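Giken precision screwdriver set, 28 pieces

I repair and resell old office computers from my garage in Ballarat, and I go through screwdrivers faster than I'd like. My last set was a Dervishi and it did six years before the number two Phillips rounded off. The Giken replaced it in February and has been on the bench most evenings.

You get a handle, an extension, a short flexible shaft and 25 bits in a grey plastic case. The handle is aluminium with a rubber sleeve over the middle third. The end cap spins freely and the bearing in mine is still smooth. I have fairly large hands and would have liked it a centimetre longer, but it sits well enough for small screws.

The bits are the reason to buy it. The tips are cut cleanly and the Phillips ones seat properly, even in the cheap soft screws that hold drive cages together. I've had one slip on me so far and that screw was already chewed when the machine arrived. The Torx bits up to T15 are good. The T20 is a slightly loose fit in the handle — you notice it when you back out something tight.

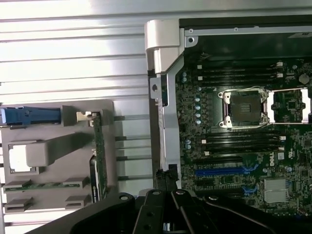 The magnet is strong enough to hold a standard case screw sideways but it gives up on the longer ones used for heatsinks. I bought a separate magnetiser years ago and still use it. The flexible shaft is no good for anything with thread lock on it. It twists, stores up the force and then lets go all at once. I've left it in the drawer.

The case could be better. The bit sizes are printed in dark grey on grey, and I've ended up marking the ones I use with white paint pen. The lid catch is also stiff. Borislav Hodžić, who has the same set at his shop, filed his down a little and says it now opens with one thumb.

If you mostly work on phones, the Ristness set has more of the tiny bits and costs less. For desktops and workstations I'd take the Giken, as the larger sizes are harder and the handle gives you more to hold.

Four stars. I'd buy it again, and I'd pay a few dollars extra for a case I could read.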